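Home robots get a house-rules book of their own

Robots that tidy up around the home now have a set of shared ground rules to work to, and they are refreshingly easy to read. The Undasham Code, a voluntary guide to good practice for robots working in bedrooms, kitchens and living rooms, was published in July 2023 after 16 months of drafting, arguing and a great deal of picking things up off floors.

The code runs to 49 rules. They cover where a robot may put its arms, what it may throw away, how it should behave when a person or a pet walks in, and what the people running it have to write down afterwards. It is free to download, and any workshop, landlord, care provider or university group can sign up to it.

Heather Goodwin, who edited the final text, is clearly delighted to see it out in the world. "We wanted something you could read over a cup of tea and then go and use the same afternoon," she said. "There are very good standards for machines behind fences in factories. But a bedroom has a duvet hanging over the side of the bed, and a lamp on the nightstand, and somebody's slippers. It's a completely different place to work, and it's a lovely problem to have a go at!"

The drafting group was brought together by Puveo, a small firm that fits out test homes, and Cindau, which writes control software for two-armed household machines. Between them they logged 621 tidying runs in furnished rooms, and every run that was stopped early was talked over by the whole group. Of those stops, 193 ended up being used as worked cases, printed in the back half of the code with a note on which rule they led to.

Litter picking takes up the longest chapter. It sounds like the simplest job of the lot – find the rubbish, put it in the bin – and the group admits it expected to be done with it in a week or two. In the end it took most of a winter. 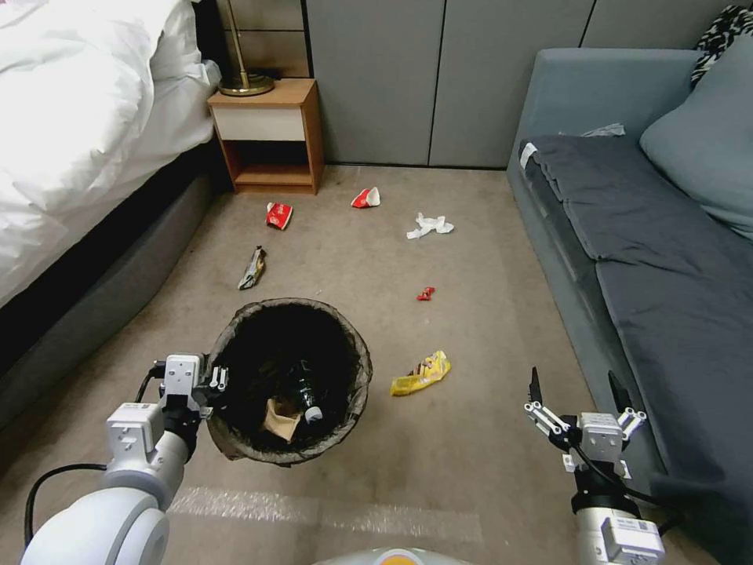 Litter picking in a bedroom, with the lined bin set between the robot's two arms.

The first rule in that chapter is about the bin. It must be placed within easy reach of both arms before the run begins, and the liner has to be folded over the rim so that an open gripper can come away without dragging the bag with it. If the liner slips, the run is paused and a person puts it right. Bastian Stöcker, who looked after the testing side for Cindau, said that one line had saved more bother than anything else in the book.

"People laugh when I say I spent three weeks on bin bags," he said. "But a bag that's loose on one side will catch on a fingertip sooner or later, and then you have a robot waving a bag about next to a sofa. Fold it over properly and the whole job gets calmer."

Next comes a rule on glass. Bottles are to be lowered into the bin and let go of inside it, never dropped from above the rim, and a robot that finds a broken one must stop and call for a person. Paper cups, tissues and snack wrappers are treated more gently by the rulebook: they can be released from higher up, as long as the gripper is over the opening.

Then there is the question that kept the group up late, of what counts as rubbish in the first place. A crumpled tissue on a carpet is a fair bet. A crumpled cloth on the back of a sofa is another matter, and so is a receipt, or a child's drawing folded into four. The code's answer is a "floor only" rule. Unless the householder has said otherwise, a robot on a litter run takes things from the floor and leaves beds, sofas, shelves and tabletops alone. Anything on the floor that it can't name with confidence is left where it is and put on a list for the householder.

Antonina Dovhaniuk, a housing officer who joined the group to speak up for tenants, pushed hard for that one and got it. She also got the rule that says the bin may not be emptied outdoors until the householder has had the chance to look through it. "If it's your home, you get the last word on what leaves it," she said. "I've seen what happens when a wedding ring goes out with the tissues, and that was with people doing the cleaning."

Other rules in the litter chapter will please anyone with a soft spot for detail. Clear film and thin plastic get a section to themselves, as they can be hard to spot against a pale carpet and awkward to grip. Robots are to move slowly near fabric that hangs down to the floor, such as a sheet draped over a sofa seat. Cables along the arms must be checked by hand before each run, and there has to be enough slack for the wrist to turn all the way without tugging. Strong sunlight on white bedding is mentioned too, with a suggestion to draw the curtains or wait for the sun to move round.

The record-keeping rules are kept short on purpose. Each run needs a start time, the name of the person in charge, a list of what went into the bin and a note of any stop. Camera footage from inside a home has to be deleted once the log is signed, unless the householder agrees in writing to it being kept.

Not everyone has been won over on every point. Edivaldo Furtado, who runs a repair and training workshop called Tatlı, likes the code and has signed up, but thinks the speed limit near furniture is on the cautious side. "My students can get a room done in half the time and nothing gets bumped," he said. "I'll be sending them our logs, and I hope they'll loosen it a bit. Still, I'd sooner start slow and be allowed to speed up than the other way round."

Goodwin says that is just the sort of post she is hoping for. The code will be looked at again every year, and anyone who uses it can send in a case, whether they have signed up or not. Cases sent in by householders go to the top of the pile.

Training days for people who run the robots begin in September, with the first held in Puveo's test flat. Knut Oltmanns, who is putting them together, promises very little sitting down. Those taking part will set up a room, check the cables, place the bin, run the job and fill in the log, and then swap rooms with another pair and mark each other's work against the code. He is already collecting clean rubbish for the occasion and would be glad of more – wrappers and paper cups especially, rinsed if possible.

Places on the training days are free for groups that have signed the code, and a waiting list is open for everyone else. A large-print edition is being prepared, and a shorter version for householders will follow once the first set of training days is over.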